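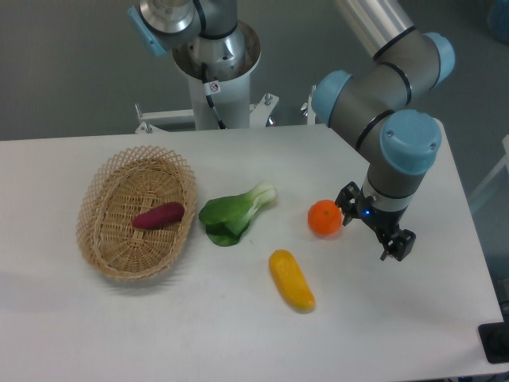
Figure 1. Wicker basket and produce set on the white table.

3.2 Props and table layout

The Melari layout task uses one basket and a small set of produce. We chose the items so that no two share both a color and a general shape. The sweet potato and the corn are both elongated, but one is purple-red and the other yellow. The tangerine is the only round item. The bok choy is the least regular of the set, with wide dark leaves at one end and a pale stalk at the other, and its outline changes a great deal with the direction it faces.

The basket is oval and shallow, with an open lattice weave. We bought it from Zoninetti after rejecting a deeper one with a solid wall, in which a long item could come to rest upright against the side. In the shallow basket a long item lies flat on the woven floor and can still be seen from across the table. The weave has one drawback. Thin stems and leaf tips can catch in the openings, so leafy items are placed stalk first.

All layouts start with the basket on the left side of the table and the loose items to its right. The position of the basket was checked before each session against a paper template 515 mm long, which was then taken away. Loose items were set down by hand with at least 5 mm of clear surface between neighbors. Their angles were not controlled.

3.3 Surface and light
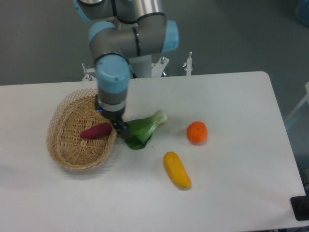
The plain white top gave good contrast with every item except the bok choy stalk, which is pale enough to merge with the surface at its lighter end. We tried a gray cloth from the Nekau kit for one afternoon in June. It fixed the stalk but wrinkled whenever the basket was moved, and we went back to the bare table.

Light at the table was set to 800 lux. Shadows were soft at this level. We did not try to remove them.

3.4 Layouts recorded

We recorded 12 starting layouts — the full list is in the Baluyot log, Appendix B. Layouts differ in which item starts in the basket and in the order of the loose items. Layouts with an empty basket are listed separately.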